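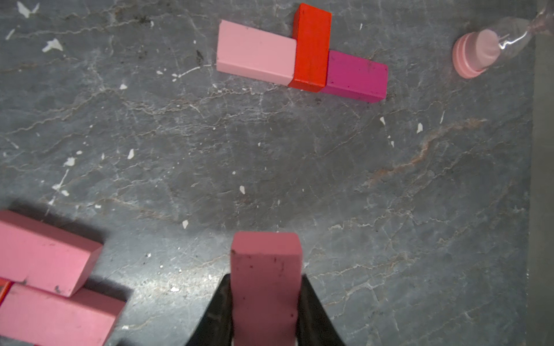
Fig. 1. Colored wooden blocks on the veined stone surface. Light flecks are scattered on the stone.

SECTION 4 – CLEARING AND CLEANING STONE SHOWER FLOORS

This section applies to dark marble and similar veined stone laid inside a tiled enclosure with an aluminum door track. It does not cover acrylic trays. For those, see Section 6.

4.1 Clearing the floor

1. Switch off the shower at the valve and leave the door open.
2. Pick up all loose items by hand. Do not sweep wooden blocks or other hard toys across the stone. Grit caught underneath will scratch the polish.
3. Check the corners last. Soft toys tend to end up against the back wall and are easily missed from the doorway.
4. Set wooden items aside on a dry towel. Painted or stained wood must not stand on damp stone, as the color can transfer.

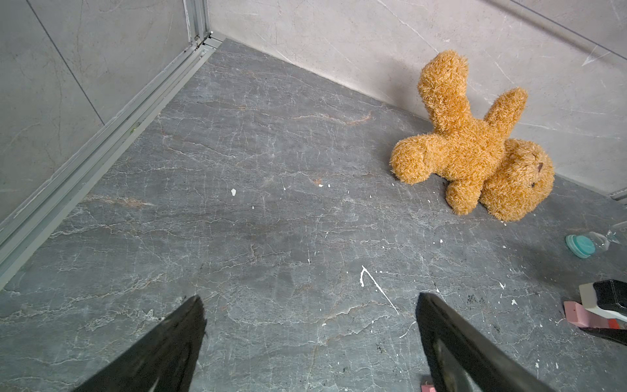

Marchand Stone Care Desk | Updated September

Fig. 2. Teddy bear in the back corner, near the door track. Remove before applying any liquid.

Plush with a long or curly pile holds a large amount of water. If a soft toy has been soaked, press it in a towel and dry it away from the enclosure. Follow the toy's own care label for washing.

4.2 Removing white flecks

White flecks on dark stone may be paint, plaster, grout or limescale. Test one before treating the rest.

1. Place a drop of warm water on the fleck and wait two minutes.
2. If it softens, wipe with a damp cotton cloth.
3. If it stays hard, lift it with a plastic scraper held nearly flat.
4. Vacuum up the loose chips with a soft brush head.
5. Wash the area with Driltent neutral cleaner, 100 ml to a half bucket of water, and rinse.

CAUTION: Do not use vinegar, lemon or any limescale remover on marble. Acid etches the surface – the dull mark cannot be washed off.

NOTE: Pale veins and rust-brown streaks may be part of the stone. Do not scrub them. A natural streak feels level with the slab when a fingernail is drawn across it. If a brown mark is new or spreading, look for a metal item or a corroded screw nearby before cleaning.

4.3 Door track

1. Vacuum the channels dry.
2. Run a narrow nylon brush along each channel, working away from the frame post.
3. Wipe out the grime with a folded cloth. Change the cloth when it turns gray.
4. Rinse with a cup of clean water and check that the track drains.
5. Dry the rails and the foot of the post.

CAUTION: Do not use steel wool on aluminum. Fragments left in the track will rust and stain the stone.

4.4 Resealing

Allow the floor to dry overnight. Apply Vulitz sealer 118 in a thin coat, starting at the back corner and finishing at the door. Buff off any excess before it turns tacky. Keep the enclosure out of use until the following morning, then return toys and other items.

We use cookies to remember your region and manual language. Accept | Manage settings

Comments (3)

stundalstead_renter: Does 4.2 work for grout haze? Mine covers half the floor.

tilebench: Haze is in Section 5. The scraper won't do much for it.

K-2454: Nylon brush was too wide for my track. An old toothbrush fit.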